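3. Ce que les carnets de bord racontent des rallyes touristiques

3.1 Le terrain et le corpus

Je dois d'abord avouer un faible pour les vieilles voitures (mon grand-père en avait deux, dont une qui démarrait), et c'est ce faible qui m'a menée au rallye de régularité de Letska. On y roule en voiture ancienne, sur routes ouvertes, avec un carnet de bord que le copilote remplit à chaque contrôle. Les concurrents y notent l'heure de passage, bien sûr, mais aussi tout ce qui leur passe par la tête : un col fermé, une crêperie, une dispute sur le sens d'une flèche. J'ai eu accès à 374 carnets, conservés par le club Noria dans des boîtes à archives, et j'en ai tiré 3318 annotations manuscrites. Un trésor !

Ma question de départ était simple : qu'est-ce qu'un équipage juge digne d'être écrit quand il a moins d'une minute pour le faire ? Engebretsen, dans son étude sur les copilotes amateurs, soutient que l'annotation sert surtout à se couvrir en cas de réclamation. J'étais assez d'accord avec lui en commençant. Je le suis beaucoup moins maintenant.
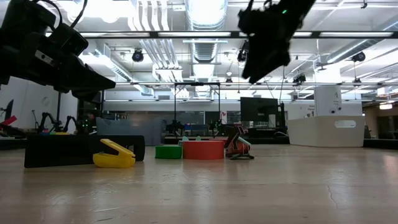
Figure 3. Vue latérale du plan de travail, les deux pinces face à face.

3.2 Coder des gribouillis

Pour le codage, j'ai repris la grille de Teodor Strand en la simplifiant, car la sienne distingue des catégories que je n'arrivais pas à séparer sur mes carnets (« doute d'itinéraire » et « itinéraire douteux », vraiment ?). J'ai gardé trois familles : la navigation, la mécanique, et ce que j'appelle faute de mieux l'agrément, c'est-à-dire le paysage, la table, les gens croisés. Une annotation peut appartenir à plusieurs familles. « Surchauffe dans la montée, vue superbe » compte donc deux fois, et tant pis pour les puristes.

J'ai tout relu deux fois, la seconde en janvier, sans regarder mes premiers codes. Les désaccords avec moi-même portent presque tous sur les abréviations. Un « P. » isolé peut vouloir dire panne, pause, parking ou pluie, et certains copilotes changent d'usage en cours d'étape. Je les ai laissés de côté quand le contexte ne tranchait pas.

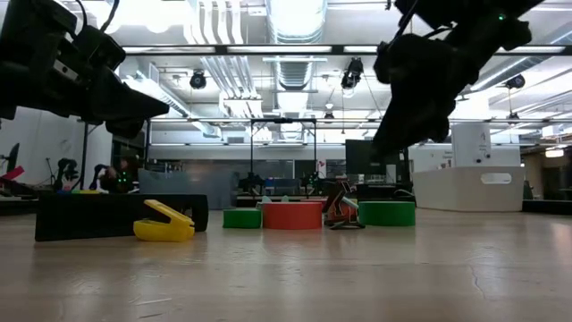

3.3 L'agrément contre la réclamation

C'est dans les étapes de liaison, sans chronométrage, que l'agrément prend le dessus, et je m'y attendais. Ce qui m'a surprise, c'est de le retrouver jusque dans les secteurs de régularité, là où la moindre seconde se paie. L'équipage de la Kinnear bleue, que je suis d'un carnet à l'autre, saute une heure de passage mais prend le temps d'écrire que les cerisiers sont en fleur ! Si l'annotation servait avant tout à se défendre devant les commissaires, on comprendrait mal un tel choix.

On pourrait m'objecter que ces gens-là jouent peu le classement. J'ai donc regardé à part les équipages qui finissent régulièrement dans les premiers. Leurs notes sont plus brèves, la mécanique y tient davantage de place, mais l'agrément ne disparaît pas, il se resserre : un mot, parfois un simple point d'exclamation

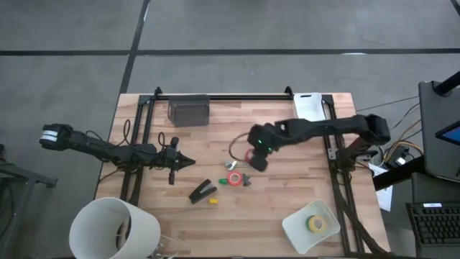
à côté du nom d'un village. J'ai fini par reconnaître certaines mains à leur ponctuation, et je me suis prise d'affection pour un copilote qui soulignait deux fois tous les ponts.

Reste le cas de l'étape de Plonivton, que je traite séparément. Le parcours y a été dévié à la dernière minute et presque tous les carnets s'en plaignent, souvent dans les mêmes termes, ce qui laisse penser qu'on s'est beaucoup parlé à la pause. Sur cette étape, et sur elle seule, la lecture d'Engebretsen me paraît la bonne : on écrit pour garder une trace opposable, avec l'heure et le kilométrage relevés au plus juste.
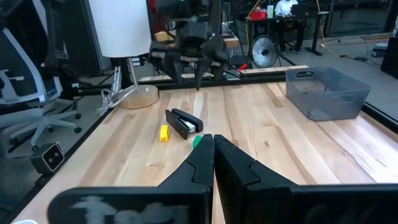 Figure 4. L'agrafeuse noire et le petit bloc jaune devant les doigts de la pince.

3.4 Limites

Les carnets conservés sont ceux qu'on a bien voulu rendre. Les abandons y sont donc mal représentés, alors que ce sont probablement les plus bavards sur la mécanique. Je n'ai pas non plus interrogé les conducteurs, qui n'écrivent pas et qui auraient sans doute beaucoup à dire de leur copilote.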